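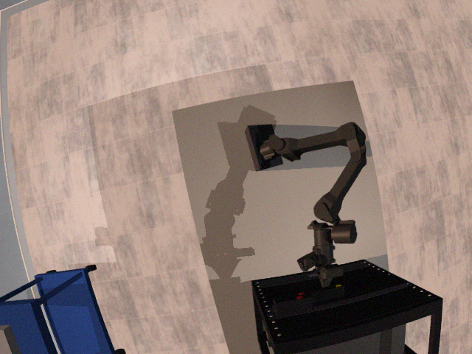

Robot arm over a black workbench, tiled wall behind.

Right, I've put this off long enough. A thread on soup in Lunholm, for everyone who keeps asking me where to have lunch and then goes to the burger place by the station anyway.

I should say first that I came to soup late. When I moved here I thought of it as the thing you had when you were poorly, and it took me a good few winters to notice that half the town was sitting down to a bowl of it at noon and looking very content.

The one to start with is the barley and smoked fish at Carretero. It's a Spanish name over the door and there isn't a Spanish dish on the menu, don't ask me why, but the soup is thick and peppery and comes with two slices of rye and proper butter. Go before noon. By half past they're scraping the pot.

If you don't like fish (I know some of you don't, I've read your messages!) they do a split pea on alternate weeks. It's good, a bit salty. I'd still have the fish.
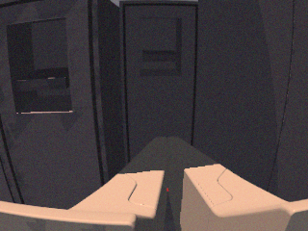
And ask for the small bowl unless you've walked a long way. The large one beat me in July, when I'd only gone in to get out of the rain, and I had to go home and lie down with the curtains closed.

Next, Purollow, up the hill at number 23. Take the 17 bus if your knees are like mine. Theirs is a clear chicken broth with dumplings no bigger than a hazelnut, and plenty of dill. I've tried making those dumplings at home more times than I'd like to admit and they always come out like little pebbles.
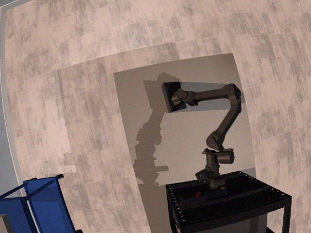

Purollow isn't much to look at, mind, and I've had friends turn round at the door, which is a great pity. It's a plain room with hard chairs and a radio on low. The floor is very like the one in the picture, pinkish-beige tiles with grey-brown streaks, some of them nearly plain and others dusty-looking however often they're mopped. Sit near the kitchen hatch if you can, it's warmer.

Somebody is bound to bring up the beetroot soup at Zustmont, so yes, I've had it, and yes, it's lovely, sharp and sweet with a big spoon of sour cream on top. But you have to book now, and I can't get used to booking for soup.

I still haven't tried the cold cucumber one they do on the ferry. If you've had it, tell me whether it's worth the crossing, and whether they put garlic in.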